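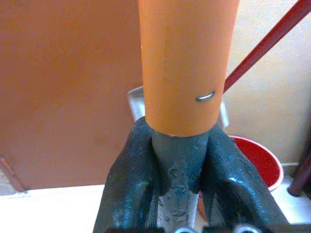
December 4, 2025

Notebook, dye bench, Tulorgate workshop

Carrying on with the madder from last week's page. The question is still whether the orange we keep getting is down to the water or to the heat. The order for Orellana needs a brick red and what comes out of the pot is closer to apricot, so this has to be settled before any of the good yarn goes in.

Mordanting first. Yarn is the plain Rirkura two-ply, undyed, wound into small skeins and tied loosely in figure of eights. Washed in warm water with a little of the Purus soap and left to soak overnight. The soap rinses out better than the old flakes did. The rinse water was clear on the third change, where it used to take five or six.

Alum at the usual strength, cream of tartar at half that. Dissolved both in a jug of hot water before adding to the pot. Brought it up slowly and held it just under a simmer for an hour, then turned the ring off and left the skeins in to cool with the lid on. They came out slightly tacky, as alum yarn does when there is a bit too much in it. Probably fine. If they are still tacky after a rinse, cut the alum by a tenth next time.

Madder bath. Used 200 g of the chopped root. The powder is quicker but gets into the fibres and has to be shaken out for days, and the last batch left a rash of red specks on the lighter skeins. Chopped root went in a muslin bag, covered with hot water, left to stand, and the first water poured off into a bucket. That first water is where a lot of the yellow and brown sits. Kept it to try on scraps.

Split the work into two pots.

Pot A: tap water, heated the way we have been doing it, quick up to a near simmer and held.

Pot B: tap water with a spoon of chalk stirred in, heated very slowly and kept to 55 degrees on the probe. It wandered up a few degrees once while I was weighing out and I took the lid off until it came back down.

The electric ring is a poor tool for this. On its lowest setting it still climbs, and switching it on and off by hand means standing over it all morning. The old water heater with the thermostat would be much better, standing the dye pot inside it as a bath. It is on the top shelf at the back with the lid missing. Needs descaling before use.

Results after two hours, skeins squeezed out and hung:

Pot A is orange. A clear warm orange, even all through, and a nice colour if anybody had asked for it. Same as the last batch.

Pot B is red. It leans towards brick, a bit patchy near the ties where the yarn was bunched. Put it back in for another hour and the patches closed up a good deal. Left one skein in overnight with the heat off and that one is deeper again, so time matters at least as much as the amount of root.

I changed two things at once, which was lazy. So there was a third, smaller pot in the afternoon: chalk, but heated fast like Pot A. It came out between the two, a rusty orange with some red in it. That makes me think both are doing something. The fourth combination, no chalk and slow heat, is for tomorrow. Our tap water is soft, and all the older recipes on the shelf seem to have been written by people with hard water.

Also tried the spent root again. Same bag, fresh water, chalk, slow. It gave a good salmon pink on one skein and a pale peach on the next. Do not throw the bags out after the first bath. Squeeze, hang to dry fully, and write the date on the tag. There was a mouldy one at the back of the cupboard with no tag on it at all and it has gone in the bin.

First water, the poured-off bucket: dull tan on the alum yarn. With a pinch of iron it went to a brownish grey that I quite like. Not worth setting up for on purpose but it could do for the border yarns, where the colour only has to sit quietly next to the red.

Afters. Split one Pot B skein into lengths and gave each a different finish:

Vinegar rinse: moved it towards orange straight away. Avoid for this order.

Washing soda, very weak: cooler and pinker, nearly raspberry. Felt harsher in the hand afterwards. Too strong, or left too long.

Plain rinse and Purus soap: hardly any change, a little brighter once dry.

Iron: went to a dark plum brown in under a minute. Needs its own pot and its own stick. The spoon in the red bucket has been used for iron and must not go near the madder, even if it looks clean. I have put tape on the handle.

Rubbed the dry skeins hard on a bit of white cotton. Pot B left a faint pink mark before washing and nothing I could see after. Pot A left nothing either time. Cut ends from all of them are pinned on card, half covered with foil, in the south window. Check in a month, though December light is not much of a test and they will probably need to stay up until spring.

Quantities for the order. They want enough for the two runners, and by the weaving plan that comes to 130 g of yarn for each red stripe section with the waste allowed for. All the red should be dyed in one go if the big pot will take it. If it will not, then split every skein across both baths and mix them when winding, so that any difference is spread through the cloth and does not show up as a line. We did not do that with the indigo cushions and the join can be seen from across the room.

Things to sort out:

Descale the water heater and find a lid that fits. The one from the broken stockpot may be near enough.

Order more chopped root. The tin is below the halfway mark and the new lot should be tested against the old before mixing. Root from another harvest can shift the shade a fair bit.

The probe thermometer reads two degrees high in boiling water. Either replace the battery or write the correction on the case. I have not corrected the figures on this page.

Tie the skeins more loosely, and in four places. The pale rings under the ties on Pot B are my fault for pulling them tight.

The extractor fan is rattling again. It still draws, but it needs the cover off and a clean before the next iron bath.

Slow pot without chalk is set up on the left-hand ring ready for the morning, root bag already soaking, yarn in the blue basin. Please leave the ring off until I am in.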